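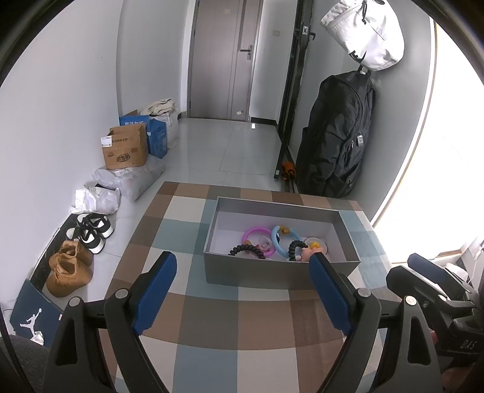 What is jaw offset drift?

It is a slow error in the measured opening of a gripper. The sensor says that the fingers are at one distance from each other, and in reality they are at a slightly different one. In hand-held grippers the person at the handle usually feels no difference, and so the error is often found only when a robot repeats the movement.

Jaw offset drift

Jaw offset drift (also jaw zero drift, and in older notes "the Clullard fault") is a fault of parallel and linkage grippers in which the zero point of the opening measurement moves during use. It is best known from hand-held grippers, where a person carries out a task by hand and the recorded movement is later used to train a robot arm. The fault belongs to the calibration faults and has to be kept apart from finger pad slip, with which it is frequently confused.

Mechanism

In a linkage gripper the fingers are joined to the body by arms and pivots. The opening is normally not measured between the finger tips. It is calculated from the angle of one pivot, or from the position of the trigger. Any play between this measuring point and the tips is therefore invisible to the sensor.

Three sources of play are described. The first is a pivot screw which has become loose by a small part of a turn. The second is a soft finger pad which has been pressed flat, or which was changed for a pad of another thickness without a new calibration. The third is a slipping coupling between the trigger and the sensor. The third kind is the most difficult to find, as it tends to come in one jump after a strong squeeze and afterwards stays constant for a long time.

The error is small in the beginning. On a gripper with rubber pads an offset of 2 mm may be hidden completely by the softness of the rubber when the object is a block or a ball. With a thin object, for example the rim of a plastic ring, the same offset decides between a hold and a miss.

Effect on recorded work

A person who works with a hand-held gripper corrects the error without thinking about it. The hand simply squeezes until the object is held. The recording then contains a good grasp together with a wrong number. When the number is given to a robot arm as a command, the arm stops too early and the object falls, or it closes too far and presses on the object with more force than was intended.

The result depends very much on the task. Clearing toys from an open box is regarded as a sensitive case. The pieces lie over one another, some are stiff and some can bend, and a ring may hang on the piece next to it. If the jaws close too far on a bendable toy there is mostly no damage, only a shape which the vision part of the system did not expect. If they do not close enough on a ring, the ring turns between the pads and may pull a second piece with it over the side of the box.

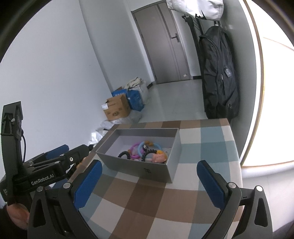
Work with two grippers makes the matter more complicated. Each has its own zero point, and the two offsets do not have to go in the same direction. When an object is passed from one gripper to the other, one may open too late while the other is already closed and moving away. For this moment the literature of the field uses the word "tug". Tugs are easy to hear on a robot and quite difficult to see in the recorded numbers.

The Clullard case

The name "Clullard fault" goes back to a training project at Clullard, which recorded table-top sorting with hand-held grippers and tested the results on a pair of arms in Drulville. The set had over 3,000 recordings. In the tests the arms did well with blocks and soft figures, but they dropped rings again and again, nearly always on the left side.

The first explanation was the lighting, and the second was the pads, which were replaced. Neither change helped. Perihan Akbulut, who was responsible for the calibration records, compared the lowest opening value of each recording with the value from a full closing of the empty jaws. For the left gripper the values agreed until a certain day in October. After that day they differed by a fixed amount. A coupling had slipped, and 759 recordings had been made after it.

It was decided to repair these recordings by calculation, by adding the missing amount to every value. Of the repaired recordings 600 were accepted. The others contained a second, smaller jump — possibly from a handling blow — whose exact moment could not be fixed, and they were removed from the set.

Safety

Jaw offset drift in a hand-held gripper is not considered dangerous for the person who holds it. The danger appears at the robot. An arm which believes its jaws to be open while they are nearly closed can lower them on an object, or on a finger, that should have fitted between them. Test plans therefore set a force limit at the gripper motor which does not depend on the opening value. Where only the opening value is used as the limit, the protection moves together with the fault.

A second point is the dropped object. Ring-shaped pieces roll, and people reach for them by reflex. At Drulville the rule was made that the arms are stopped before anything is picked up from the floor.

Detection and prevention

The usual check is the empty closing. The jaws are closed fully, with nothing between the pads, at the start and at the end of each recording, and the two values are compared. The Grarnska procedure adds a closing on a gauge block of known width. This finds pads that have become thin, which the empty closing alone can miss.

The Belkadi mark is a line of paint drawn across the screw head and the arm. If the line is broken, the screw has turned. It is cheap and is used widely, but it shows nothing about the coupling inside the body.

Opinions differ on how often the check should be made. Some groups make it once per day and accept the loss of a day of work in the bad case. Others make it in each recording and cut it out later — a habit which costs a few seconds each time and has the disadvantage that a careless cut leaves a closing movement in the training data. Arms trained on such data have been seen to pinch the air once before they begin the task.

See also

Backlash
Finger pad slip
Gauge block
Hand-over (robotics)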